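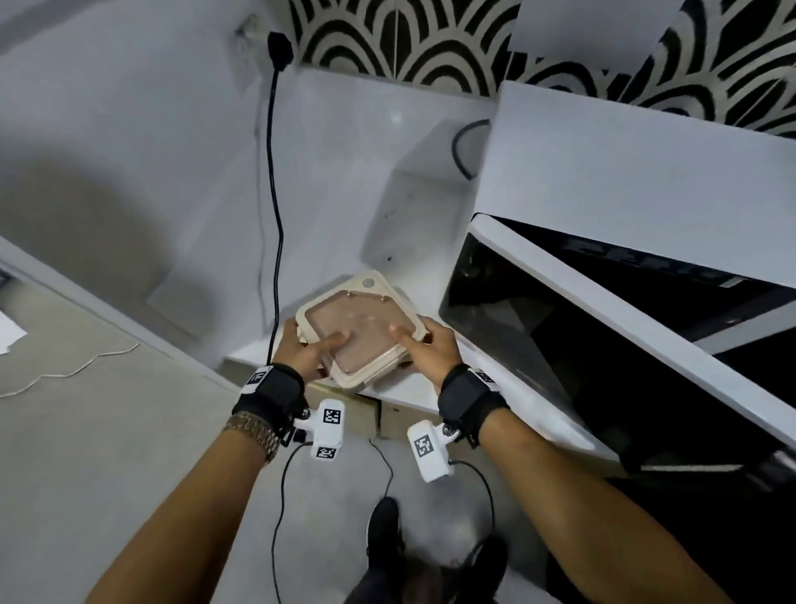 Wrist trackers on, lunch container in hand, microwave open.

To: Mornow club list
Subject: Re: kitchen task, are the wrist straps worth it?

Hi all,

Dalibor asked a pile of good questions last night and I started typing a short answer, which got away from me, so get a coffee. I'm really excited about where this is going!

Dalibor Tichý wrote:
> I missed the November session and I'm trying to catch up. Are we
> still doing the microwave task for the Fostberg round, or did we go
> back to stacking cups? And do the straps with the printed markers
> get in the way when you have to grip something with both hands? I'd
> like to bring the two new students along, but I want to know what
> I'm signing them up for.
>
> Also, what counts as one demo? I've seen three different answers in
> the notes.

Yes, we're still on the microwave! Cups were fun but we all got too good at them. The microwave has everything in one go: a door, a lid, a two-handed carry, a tight opening, and a container with rounded corners that likes to turn in your hands. If our arm can learn that one, I'll be bragging to everyone at Trastis for a year.

On the straps — they feel odd for the first few tries and then you forget them. The modules go on the inner side of the wrist, and the cables run down toward your feet. Leave enough slack to reach the back of the counter, and check where the cables are before you step sideways (I've tugged mine twice). Snug is good, tight is bad. I keep my watch on, just further down the arm than the strap.

The one thing I'd ask the new students to practice is keeping the markers facing out where the camera can read them. When you hold the container by two opposite corners your wrists want to roll, and a marker you see at a steep angle is a marker the software may lose. Slow hands help a lot. So does starting with the door already open, so you aren't juggling.

What counts as one demo: pick up the container from the counter, put it inside, let go, hands back out. Closing the door is its own demo and gets its own folder. Please don't combine them, even if it feels natural, because the labeling script (Ông, the one in the shared repo) splits on hands-out and gets very confused otherwise.

Where we stand: 364 demos recorded, of which 58 got thrown out for lost markers. I think that's a great ratio for a group that had never strapped anything to its wrists before this fall! The first policy trained on the good ones is running in the simulator now. It hesitates in front of the opening like a nervous waiter, but it goes to the correct spot, and I may have yelled a little when I saw it.

Next session I'd love to get 12 more clean ones from each person, with the container starting at different angles. Corner toward the wall, flat side toward the wall, anything in between. We have far too many straight-on starts.

Dalibor, please do bring both students. We have 2 sets of straps, so one pair can record while the others watch the marker view and shout. Long sleeves should be rolled up past the elbow.

If anyone has a better idea for routing the cables, reply to the list and not just to me. I'll put the session notes in the usual place tonight.

Mitra Khosravi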